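Kolley revises drawer and container standard for shared workbenches

2020-08-25

Kolley, the regional body that publishes fitting and storage guidelines for small laboratories and repair shops, has released a revised standard for holders and containers used on shared workbenches. The text replaces the edition issued in April and takes effect for new purchases immediately. Existing stock may stay in use until it is replaced in the normal course.

The main change concerns base dimensions. Under the earlier edition, suppliers could choose the footprint of small-parts holders freely as long as the height stayed within limits. The revised text fixes four base sizes and requires that any two adjacent sizes fit side by side in a standard drawer without a spacer. Kolley said the change follows a review of 157 member sites, where mixed footprints were the most frequent complaint.

Labeling rules have also been tightened. Each holder must carry its size code on one short side, in characters that can be read with the drawer open halfway. Codes on the underside no longer meet the standard. Adhesive labels are accepted if they withstand 13 cleaning cycles with the products listed in the annex.
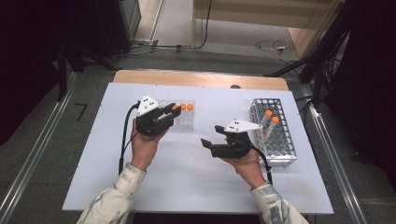 A small clear plastic tube holder on a work surface laid over a wooden table.

Transparent holders are treated in a separate section. The standard allows clear plastic for all four sizes but sets a minimum wall thickness for the two larger ones. Members had reported cracks at the corners of thin-walled models after repeated stacking. Colored holders are still permitted, although the color may no longer be used as the only means of identifying contents.

Two suppliers, Prindus and Bassi, have confirmed that their current ranges meet the new base sizes. Prindus will add side codes to its molds before the next production run. Bassi will supply printed labels to existing customers on request. A third supplier, Hemeseo, said its smallest model falls outside the permitted width and will be withdrawn.

Dennis Furnival, who led the drafting group, said the cost of compliance should be low for most sites. "Holders wear out and get replaced anyway," he said. "We set the sizes so that the commonest models already on sale would pass."

The revision does not cover chemical storage, sharps or any container with a locking lid. Those items remain under the existing rules, which are to be reviewed separately. Kolley has received 2,997 comments on that part of the standard and has not set a date for a draft.

The full text and the annex on cleaning products are available to members from the Kolley office.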